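Laborbuch Grafik/Treiber, April

Rechner: Testplatz 7 (Hellwig-Workstation, zwei Grafikkarten, nur die erste belegt)
Thema: Ruckler beim Fensterwechsel, Verdacht auf Speicherverwaltung im Treiber

Ausgangslage

Seit dem letzten Treiberstand meldet Wanting Yin, dass der Sesari-Viewer beim Wechsel zwischen Vollbild und Fenster hängt. Der Hänger ist kurz, aber im Profil klar zu sehen. Mit dem alten Stand tritt er bei ihr nicht auf. Bei mir auf Testplatz 7 war er gestern Abend dreimal hintereinander da, danach länger nicht mehr. Neustart des Rechners, dann sofort wieder.

Bildwiederholrate fest auf 60 Hz, vertikale Synchronisation an, Energiesparplan auf Höchstleistung. Overlay und Aufnahmefunktion aus. Virenscanner läuft normal mit, den darf ich auf dem Gerät nicht abschalten.

Messung 1, Treiber neu

Start 9:40 Uhr. Trace über die ganze Sitzung, Viewer gestartet, Projekt geladen, zehnmal umgeschaltet. Beim ersten Umschalten nach dem Laden sind 2380 MB Texturspeicher belegt. Der Treiber lagert einen Teil davon in den Hauptspeicher aus, obwohl auf der Karte noch reichlich frei ist. Beim Zurückschalten wird alles wieder eingelagert, und zwar im selben Thread, der auch die Bilder übergibt. Solange das läuft, kommt kein neues Bild.

Warum er überhaupt auslagert, ist mir nicht klar. Das Budget, das der Prozess vom System bekommt, sinkt kurz ab, sobald das Fenster den Fokus verliert. Möglich, dass der neue Treiber darauf sofort reagiert und der alte eine Weile gewartet hat. Steht so in keinem der Änderungstexte, die ich habe.

Messung 2, Treiber alt

Gleicher Ablauf, gleiche Einstellungen. Das Budget sinkt genauso ab, aber es wird nichts ausgelagert. Im Trace fehlen die Kopiervorgänge komplett. Umschalten geht ohne sichtbare Pause.

Beim Zurücksetzen des Treibers erst den Shader-Cache löschen, sonst baut der Viewer beim ersten Start halb alte, halb neue Einträge zusammen und die Ladezeit stimmt nicht. Hat mich heute früh eine halbe Stunde gekostet.

Messung 3, Treiber neu, Budget reserviert

Colton Morin hat einen Build geschickt, der beim Start eine feste Reservierung anmeldet. Angemeldet sind 1521 MB. Damit fällt das Budget beim Fokusverlust nur noch bis zu diesem Wert und der Treiber lagert weniger aus. Der Hänger ist kürzer, weg ist er nicht. Höher wollte Colton vorerst nicht gehen, auf den kleineren Karten in Zilemthorpe würde die Reservierung sonst abgelehnt, und der Fehlerfall ist im Viewer noch nicht behandelt.

Nebenbei aufgefallen: Mit der Reservierung meldet das Druketora-Werkzeug den belegten Speicher doppelt, einmal als reserviert und einmal als benutzt. Die Summe unten in der Tabelle ist also falsch. Die Einzelwerte passen zum Trace.

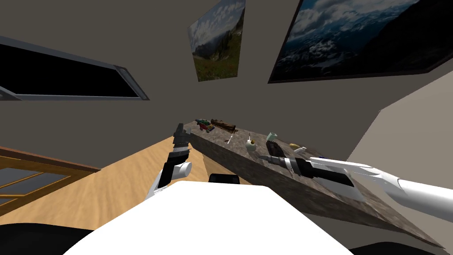 Offene Punkte

- Einlagern in einen eigenen Thread legen und nochmal messen. Colton schaut, ob das ohne Umbau der Warteschlange geht.
- Prüfen, ob der Hänger auch mit nur einem Monitor kommt. Bisher waren immer beide angeschlossen.
- Wanting fragen, welche Firmware auf ihrer Karte ist. Meine ist eventuell älter.
- Druketora: Ticket wegen der doppelten Summe aufmachen, Trace anhängen.
- Messung 1 mit deaktiviertem Hintergrundprozess des Treibers wiederholen.

Ablage: Traces liegen auf dem Gruppenlaufwerk im Ordner Testplatz 7, Unterordner Fensterwechsel. Die Datei zu Messung 2 ist die zweite, die erste hatte noch den falschen Cache und kann weg. Rechner steht jetzt wieder auf dem neuen Treiber, bitte vorerst nicht aktualisieren.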